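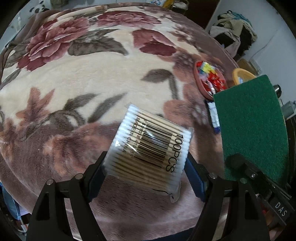
Figure 2. Cotton swabs with wooden sticks, pack marked 100PCS.

3.2 Small packaged goods

Shops in Istel and Gika were visited in October, same list of items in both towns. Swabs, razors, soap, tape. Prices noted from the shelf tag, not the receipt — tags were missing in 2 shops and those rows are left blank. Pack size matters more than we expected. A 100 count pack was the usual one in Gika, smaller packs were common in Istel and cost more per peice. In total about 900 price tags were recorded. Country of origin was copied down when printed on the wrapper. Coutinho, the third town, is treated seperately in 3.4, as its market stalls carry no tags at all.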